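About Flultach

Flultach writes operating rules for two-arm robot cells that handle household goods and groceries, and checks that the cells are run to those rules. We do not build robots and do not sell them. Our customers are small integrators, teaching labs and packing lines that already own their equipment and need a written practice that an operator can follow on an ordinary shift.

The company began as the procedures desk of Kurup, a packing contractor. Kurup had several cells and a separate set of habits at each one. Operators who moved between cells had to relearn where to place items, who was allowed to clear a jam, and what counted as a failed attempt. The desk was asked to produce one document. It produced the first edition of what is now the Trondusura rule set, and was later set up as a firm of its own. Kurup is still a customer and is audited on the same terms as the others.

What we do

Most of our work falls under one of the following headings.

Rule writing. We draft cell rules, task sheets and stop criteria. A task sheet covers one task from the starting layout to the end condition and fits on a single printed page. If it does not fit, the task is split.

Site audits. An auditor observes the cell in normal operation and compares what is done with what is written. Differences are recorded in both directions. Where the floor practice is better than the sheet, the sheet is changed.

Operator training. Training takes place at the customer's own cell, with the customer's own objects. We do not certify operators for equipment they have not used.

Record review. Customers who log attempts may send us the logs. We check that outcomes have been labeled in the terms the task sheet allows, and return a list of entries that need to be looked at again.

The Trondusura rule set

Trondusura is our main document. The current edition contains 64 numbered rules, arranged by the order in which an operator meets them: before power, at layout, during the task, at a stop, and at shutdown. It is meant to be read beside the manufacturer's manual and the safety standards that apply at the site, and it gives way to both. A customer may add rules. A customer may not delete a rule and continue to describe the cell as working to Trondusura.

The wording follows a house style. "Must" marks a requirement that an auditor will check. "Should" marks a preference, and a cell that departs from it needs a line in the log saying so. "May" marks a permission. We do not use "shall," "ensure" or "as appropriate." Every rule has one verb. Rules that mention a number state the unit and the method of measurement.

Revisions are issued each August. Between editions, corrections are sent out as dated slips, and the slips are folded into the next edition. Superseded editions stay on file for customers whose contracts refer to them.

How a rule is made

A proposed rule starts as a note from an auditor, an operator or a customer. The note must describe an event that took place in a cell. We do not accept proposals based on what might happen, except where injury is a possible outcome. The note is rewritten as a draft rule and run at 2 sites that did not submit it. Operators at those sites are given the draft without the note, so that the wording has to stand alone. If operators at either site read it differently from the author, it goes back.

The final decision on wording belongs to Parvathi Rodrigues, our head of practice. She also keeps the register of rejected proposals, which is open to customers on request. Some customers find it more useful than the rule set, and several proposals in it have been raised again in a different form and accepted.

Practice at the table

The largest part of Trondusura deals with the work surface. Rigid parts in fixtures are covered well enough by other documents. Our customers handle soft and irregular things: film bags, produce, plush goods, garments. The rules below are given in shortened form.

Layout. Objects must be placed according to the task sheet and checked by eye before the start command. Items outside the task must be listed on the sheet if they are allowed to remain on the surface. An unlisted item is removed, or the sheet is amended and initialed.

Two arms, one table. The sheet must name the role of each arm. Where one arm holds a container or bag and the other moves goods, the holding arm does not release until the sheet permits it. The arms may share a zone only at the steps where the sheet says so.

Film bags. Transparent bags should be gripped at the edge or seal, with the opening left clear. Wrinkled film changes appearance with every movement, and a grip point defined only by appearance is not acceptable on a task sheet. The sheet must name the part of the bag.

Produce. Rounded items must be held without visible crushing of the skin. Produce that has been dropped is replaced before the next attempt and discarded according to the site's food rules. It is not returned to the basket.

Fingers and pads. Gripper fingers must be inspected at the start of each shift. Scuffs and surface scratches are noted. Cracks, loose fasteners or a tip out of alignment take the cell out of service until the part is changed.

Hands. No hand enters the shared zone while either arm is enabled. This applies to a bag that has slipped and to an item that has rolled. The operator stops the cell, confirms the stop, and then reaches in.

Outcome labels. An attempt is labeled complete, incomplete or void. "Nearly" is not a label. An attempt in which a person touched an object after the start command is void, whatever the result.

A bagging task with produce is the one we use most often in training. It brings the two-arm rule, the film rule and the produce rule together on one surface, with a red item and an orange one in the clear bag, a gripper closed on the bag's edge, and a second gripper at the green item in the blue basket.
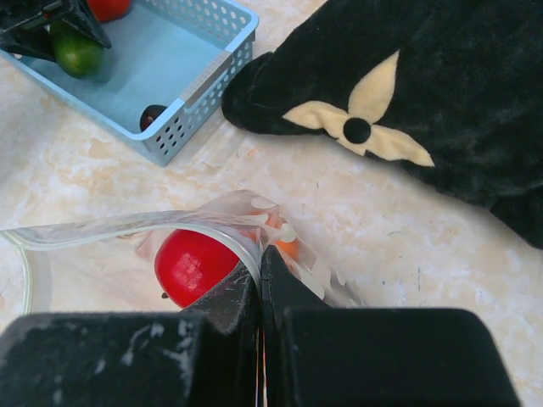

The Vostmont bench

Vostmont is our own test bench. It is used to try draft rules before they go to outside sites and to reproduce events reported by customers. The bench has 2 arms and a plain table, and it is kept deliberately close to what a small customer would have. It has logged 700 attempts under the present edition. The logs are kept with the task sheet in force at the time, and neither is edited afterward. Corrections are added as separate entries.

Customers may book the bench to rehearse a new task. A draft task sheet has to reach us before the booking is confirmed. Visitors work under our rules while they are there, including visitors whose own cells follow another document.

Independence

Flultach accepts no payment from makers of robots, grippers or control software. Audit fees are fixed before the visit and do not depend on the finding. An auditor who has trained the operators at a site does not audit that site under the same edition.

Audit reports belong to the customer. We do not publish them, and we do not confirm to third parties that a site has been audited unless the customer has agreed in writing.

Working with us

New customers normally start with a single task at a single cell. We ask for the existing instructions in whatever form they have, a list of the objects handled, and the name of the person who has authority to stop the cell. If that person has not been named, naming them is the first item of work.

Requests for the current edition, the slips and the register of rejected proposals go to the practice office. Notes proposing a rule can be sent by anyone who operates a cell, customer or otherwise, and receive a written answer.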